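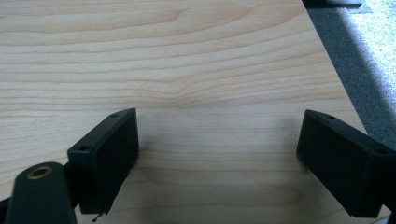
# Refinishing a veneered desktop with hardwax oil

I spent most of September on one flat surface. The desk is a Skutberg, bought used, with a pale top and a dark ring where a previous owner kept a plant pot. The ring was the reason for the low price and also the reason for the work. These notes cover the sanding schedule, the finish, and two mistakes, in case someone has the same desk.

## Veneer or solid

Before sanding anything, look at the end of the board. On solid wood, the grain lines on the face continue over the edge and down the end. On a veneered panel they stop at the corner, and the edge carries a separate strip with its own figure. The underside is a second check. Mine has a plain backing sheet with no relation to the face.

The distinction matters for depth. A solid top can lose a good deal of thickness without complaint. A face veneer on factory furniture is thin, and once you go through it the only repair is more veneer or paint. I did not know the thickness of mine, so I measured it inside the cable hole, where the raw edge is exposed behind the plastic grommet. With a loupe and a steel rule I could see a face layer a little thicker than a business card. That is enough for one careful refinish. I would not plan on a second.

## Removing the old finish

The factory coating was a water-based lacquer, or behaved like one. Alcohol on a rag softened it slightly and left it tacky. I tried a scraper first, on the back left corner, where the monitor stand goes. A freshly burnished card scraper lifts lacquer well on straight grain. Where the grain dips or reverses, it chatters and wants to lift fibers, and I stopped after a hand's width.

The rest was done with a random orbit sander, starting at 150 grit. I drew a light pencil grid over the whole surface and stopped as soon as the grid was gone. Then a new grid, and 180. Then 220 by hand with a cork block, with the grain. I kept the sander at a low speed setting and did not tilt it toward the ring, which is the obvious temptation. Tilting puts the entire load on the edge of the pad and cuts a dish in a few seconds.

First mistake: I did not vacuum between grits on the right half. Loose 150 grains stayed on the surface and left pigtail scratches that the 220 did not remove. They were invisible dry and obvious under mineral spirits. I went back to 180 on that side, which cost veneer I would have preferred to keep.

## The ring

Dark rings on light wood are usually an iron and tannin reaction or mildew under a failed finish. Maple and birch are low in tannin, so I expected mildew, or plain dirt carried in with the water. Oxalic acid is the standard answer to iron stains. It does little for mildew, where ordinary household bleach works better, but bleach and acid must never be used together or one straight after the other on the same surface.

I used oxalic acid, mixed warm, applied with a synthetic brush over the whole top. Treating the ring alone gives a pale disc in place of a dark one. After it dried I rinsed with clean water, let it dry again overnight, and repeated. Wear a mask when sanding afterward. The dried crystals are an irritant and the residue is easy to miss.

The ring went from dark brown to a faint tan. Most of it is covered by the keyboard. I left it there, given what I knew about the thickness of the face.

Water also raises the grain, so the top got one more pass with 220, by hand and very light.

## Finish

I compared two products on scrap from the same kind of panel: Prorine clear hardwax oil and Teltance matte. Both are sold as suitable for furniture and both go on thin.

- **Prorine clear** warms the color noticeably. The pale wood moved toward honey and the darker lines gained contrast. Sheen after buffing was low satin.
- **Teltance matte** contains a small amount of white pigment to offset the yellowing. It kept the wood closer to its raw color and reflected less of the desk lamp.

I chose Teltance for the reflection. The pigment settles hard, and stirring has to go on for longer than seems reasonable, then again every few minutes during application.

Second mistake: the first coat was too heavy. Hardwax oil cures in the wood and as a very thin film on top of it, and any surplus stays soft. The can says to remove the excess after a few minutes. I waited longer, and the rag started to drag near the front edge. A white nylon pad wetted with fresh oil loosened it, and I wiped everything back to nearly dry. The second coat used less than half as much material and went on without trouble.

Oily rags went flat on the concrete outside until stiff. A crumpled rag of this stuff can heat up enough to ignite — this is a documented behavior of drying oils and not label caution.

## Cure and use

The surface could be touched the next morning. I put the monitor back after 2 days and kept liquids off the top for 7 more. Water beads now, though a wet glass left for an evening still raised a faint mark that was gone by morning. Coffee wiped up promptly leaves nothing.

Jenő Fodor wrote to me after an earlier post and asked whether paste wax over the top would help. It adds slip and a little sheen, but any later repair coat will not bond through it, so I have left it off. He waxed his anyway and is satisfied with it.

The hardware went back in with the original screws, except for one stripped hole under the left rail, which I filled with a glued dowel and redrilled. The drawer runners are next. They are Robles side-mount units, model 505, and the left one has lost its stop.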